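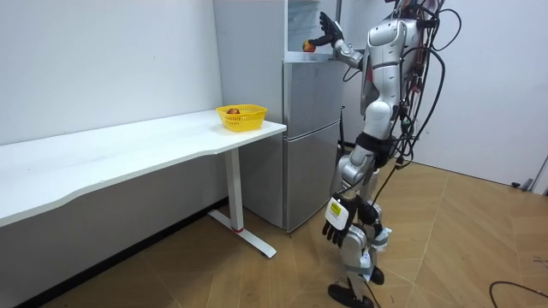
What is in the Pleltard collection?

The collection has 2502 short news reports in English about court cases in which an actor, a singer or a film company takes part. Each report is one row, with its headline, the first paragraphs, the name of the outlet and a case code.

Pleltard was started by Borghild Aasen and Tihomir Jurić at the Rustad reading group. We wanted to study how one statement from a lawyer changes while it travels from outlet to outlet. The reports come from 65 outlets and belong to 24 cases. The largest case is the one we call Flatotgate, a dispute over unpaid stunt work. The second is Tamisgate, where a phone was handed over to the police in January and the reports disagree on who asked for it.

Files

reports.csv: the main table, UTF-8, separated by semicolons
cases.csv: case code, short name, type of case (civil or criminal)
quotes.csv: every quoted sentence, with the row number of its report
changes.txt: what was corrected and in which version

Please note that the semicolon is used also inside some headlines. These headlines are in double quotes, so a normal CSV reader has no problem, but splitting the line by hand will give you wrong columns.

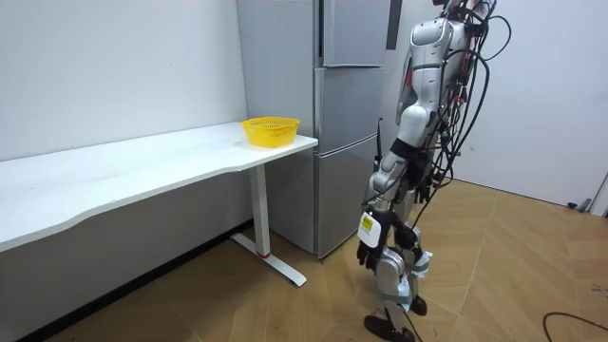 How the labels were made

Each quoted sentence has one of four labels: lawyer, police, court paper, unnamed source. Cengiz Başaran labeled all of them. Yara Qaisi labeled 200 sentences again without seeing his labels, and they discussed the differences on the phone. Most differences were between "court paper" and "police", as many outlets write "officials said" for both. In such a case we kept "police" only if an office or an officer is named in the same report.

The field copied_from is filled when a report says it cites another outlet. We did not try to guess the source when the report is silent.

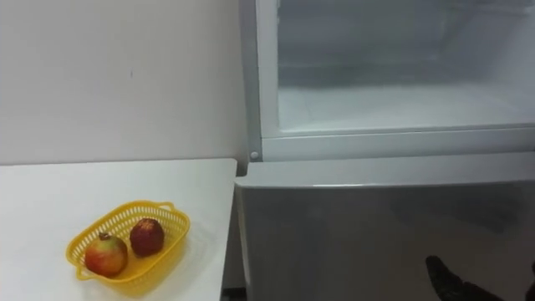 An empty copied_from therefore does not mean that the report is original work. Also, some outlets change the headline after publishing, and we keep only the version we saw first.

Known problems

Dates are missing in the older rows of Flatotgate. The column outlet has two spellings for one radio station, this will be fixed in the next version. Names of witnesses who are not public persons were replaced by initials, but please write to us if you find one that we missed.

Contact

Sixten Ekström answers the mail of the project, usually on Monday.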